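**Tostberg is looking for people for sorting work, starting in May**

We are a small team in Starkdale and we sort household goods that come to us in mixed boxes. Kitchen things, craft supplies, parts of games, many small objects. We need two persons who like quiet work with the hands and who can stay patient also in the afternoon.

Your work is to take the items one by one, look what they are, and place them in the correct bin. The bins are shallow and open on top, so you see fast if something is in the wrong place. Thin things like sticks and rods go in their own bin, please do not mix them with cutlery.
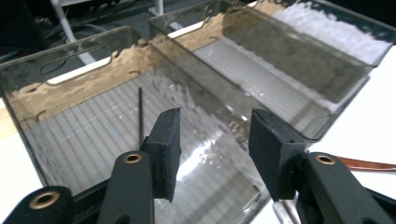

*Two of the sorting bins, with a thin black rod in the nearer one.*

We offer:

- part-time work, mornings or afternoons
- 334 per week before tax
- coffee, and a locker for your bag

Experience is not necessary. You should be able to stand for some hours and to read simple labels in English. If you have worked in a shop or a storage room before, please write it in your letter.

Send a short letter to Fiona Sutherland, Tostberg, Starkdale. For questions about the hours, ask for Angus Rennie at the front desk before 4 p.m.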